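Prelton stainless steel pot review – four months of daily soup

Bought in April, reviewed 2nd August

I wasn't really in the market for a new pot, but the handle came off my old one mid-pasta and that was the end of that. I'd been looking at the Flerkura one for ages (my sister-in-law swears by hers) but it was out of stock everywhere, so I ended up with the Prelton from the Plotis website. It had 724 reviews when I ordered, mostly good, a few very cross ones about delivery. Mine came in two days, no dents, far too much cardboard.

First impressions were good! It's lighter than I expected, the rim is nicely rolled so you don't get that sharp edge when you're wiping it round, and the outside is properly shiny. It does show every fingerprint, mind you. I gave up buffing it after a week.

Cooking in it is lovely. Onions soften evenly as long as you keep the heat down, and rice only catches if I wander off and forget it, which I do. It holds enough soup for four hungry people, or me for most of the week. Porridge is the one thing I wouldn't bother with – it welds itself to the bottom and you'll be soaking it till lunchtime.

Now, the handles. They're thin wire loops, one each side, and they get hot. I keep a folded tea towel on the hook by the cooker and I've only burnt myself twice. If you've got big hands or wear thick oven gloves you might find them a bit fiddly, especially with a full pot of potatoes to drain.
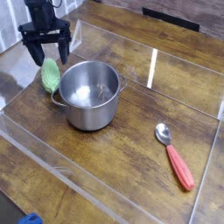 Cleaning is easy enough otherwise. Hot water, a squirt of washing-up liquid and a soft sponge does it most nights. The inside has a brushed finish, so small scratches don't bother me much, though I still stick to wooden spoons out of habit. I did try the Jitaru cleaning paste on a burnt patch and it came up fine, but a bit of bicarb did the same job for pennies.

Would I buy it again? Yes, I think so, although I'd have paid a bit more for chunkier handles. Four stars from me, and I've got my eye on the smaller one for sauces.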